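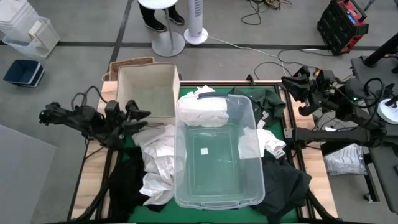 Monday, August 12, 2019
By Chanida Ratanaporn

I spent most of July in the back office of the Clunau Tenants' Law Project, and I'm still tired! The project took on 16 law students for its summer fellowship this year, double last year's class, and they helped answer more than 400 calls from renters facing eviction. A lot of those callers needed to move fast - one of the first things we tell them is to keep leases and receipts together in something they can see into, like a big clear plastic bin with handles, so the papers turn up when the hearing does. You'd be amazed how many cases hang on one rent receipt.

Etenesh Tefera, who runs the fellowship, told me the students sat in on 144 hearings. "They came in knowing the statute and left knowing the clerks," she said.
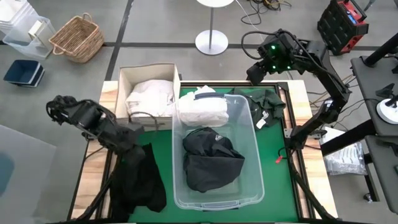
Two of them are staying on part time through the fall. So-ying Fang will keep working the phone line in the evenings, and Ching-wen Lai is putting together a plain-language guide to security deposits (I've read the draft, and it cleared up a few things for me too). The guide should be at the Clunau library and the courthouse front desk next month. Applications for next summer open in January, and second-year students can apply as well this time.

Last updated: 4:10 p.m.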